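Skekus Community Help > Teaching by demonstration

Remote demonstrations: consistent placing of an object on a disc

Posted by Leonie Wieser

Our department at Drarndale is recording demonstrations by remote control for a tabletop placing task. The operator is required to pick up one small item and set it on a named disc. We have completed 131 demonstrations, of which 74 were accepted on review. The remainder were rejected chiefly for hesitation above the object. May I ask whether members recommend guiding the arm by hand instead, and whether other props should remain on the table during recording?

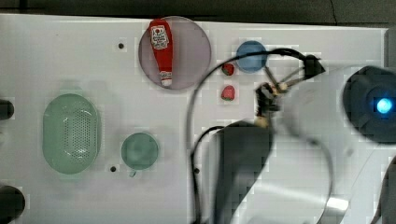
The operators are two members of staff, both trained in July. They work in sessions of one hour and are given no script beyond the name of the object and the name of the disc.

Åsmund Magnusson

I would advise against changing method midway. Demonstrations given by hand differ in speed and in path from those given remotely, and a mixed set is difficult to review. Hesitation generally diminishes with practice. Please allow each operator 6 unrecorded attempts at the start of a session, and ask them to settle on one direction of approach before the recording begins.

The other props should stay if they will be present when the task is run. Their positions should be altered between demonstrations – not during them – and noted in the session record.

Gaurav Solanki

We kept everything on the table and it was fine. You will need more than 131 though. We stopped at 400.

Xiuying Jiang

I agree with Mr Magnusson as regards the method. I would add that rejected demonstrations should be retained in a separate folder, with the reason for rejection stated. Our own reviewers later reinstated several in which the pause was brief and the placing was sound.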